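Gistari Finger Set and Wrist Camera Kit

4 min read

The Gistari kit is a pair of long black gripper fingers and a small wrist camera, sold together for people who want their arm to work around household objects. It comes from Sipos and is stocked by Arard. Labs that already own a parallel gripper usually buy it as an upgrade. It can also be bought as fingers only, without the camera.

We carry three finger lengths. The middle length is the one most customers end up with, and it is the one used for the trials on this page. The short set is stiffer and better for bench work such as sorting small parts. The long set reaches into deep pots and drawers but flexes more under a sideways load, so we don't recommend it for turning knobs.

How we tried it

Tímea Fülöp ran the kitchen trials in the Tomia test room, on a Franka Emika arm working over a white electric stove with a kettle, a frying pan and a wok on top. She ran 327 attempts with the middle-length fingers, split between lifting cookware by the handle, moving a lid and turning the burner knobs. The same jobs were then repeated with the short set.

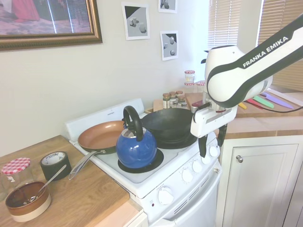 Handles were the easy part. The ribbed pads hold a round handle well if the fingers close square to it, and they cope with a few degrees of error. Flat metal handles are harder. The pads can grip the edges but the pan will rotate if it is picked up far from its centre of mass. Botond Kocsis tried the softer grey pads for this job and preferred them, although they wear faster and mark easily. Both pad types are in the box.

Lids need a slower approach. We set the closing force to the second-lowest step and left it there. With the short fingers the gripper housing came too close to the cookware on several lid attempts, and those runs were stopped by hand.

Knobs were the job that separated the two lengths. The middle set can come down over a knob from above and leave clearance for the wrist. The short set had to come in at an angle, and it slipped more often.

Wrist camera

The camera clips to the side of the gripper body with a two-screw bracket. It has a fixed focus and a wide lens. Colour is fair under daylight and a bit cool under LED lighting. Glossy white surfaces are its weak point – reflections show up as pale streaks, and fine print on a panel can be soft when the camera is close. Small lettering such as a burner's OFF and HI marks can still be read. 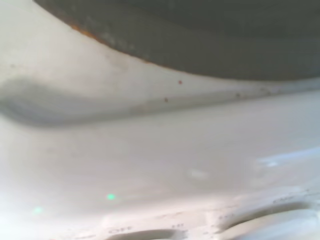 If your task depends on reading small labels, pair it with a fixed camera that has a view of the whole work area. Tímea used both feeds for the knob trials. The fixed view was used to choose the knob and the wrist view to line up the last stretch. Running on the wrist view alone was possible but took longer, mainly when the gripper was so low that a pan or the stovetop filled most of the picture.

Exposure can be locked in the settings file. We suggest doing this near a bright window, as the automatic mode hunts when the arm passes from a dark object to a light one.

Fitting and care

Fitting the fingers takes 10 minutes with the hex key supplied. Home the gripper before the first grasp and again after any finger change. Wipe the pads with a damp cloth at the end of the day. Don't use solvent on the grey pads. Check the bracket screws every 1000 cycles and replace the pads when the ribs have worn flat.

Keep the fingers off hot elements. They are moulded plastic over a metal core and are not rated for cooking temperatures. All our trials were done with the burners switched off.

What's in the box

4 finger pads (two ribbed, two soft grey)
1 pair of fingers in your chosen length
1 wrist camera with bracket and cable
1 hex key
Printed fitting guide

Spare pads are sold in pairs. The next shipment of long fingers is due in May, and orders placed before then will be filled in the order they come in. Short and middle lengths are in stock.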